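Nundasura Play Library: progress report to the Doolan Fund
21/07/2025

Dear Raili Koivisto,

What a spring we've had! Your grant let us open the second room, and loans have climbed to 3189 since the library started. Families who used to come once a month now drop in on their way home from school, and we've had to add hooks for all the coats.

Kiprono Masanja ran 15 story-and-play mornings, with 17 children on the list for the next round (two more than we have mats for, so we're buying mats). The Sendine branch opens in August. The lease is signed and the shelving is paid for out of the equipment line.

Sorting is going well too. Puzzles are bagged by age, and the building sets have been split up by type so that a parent can borrow a few pieces or a whole lot.
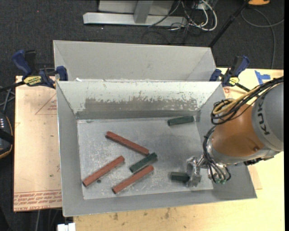
Red and dark green blocks in a gray metal bin.

Spending is on track apart from printing, which ran over by $2 a card once we moved to the thicker stock. We'd love to have you visit Sendine when the doors open!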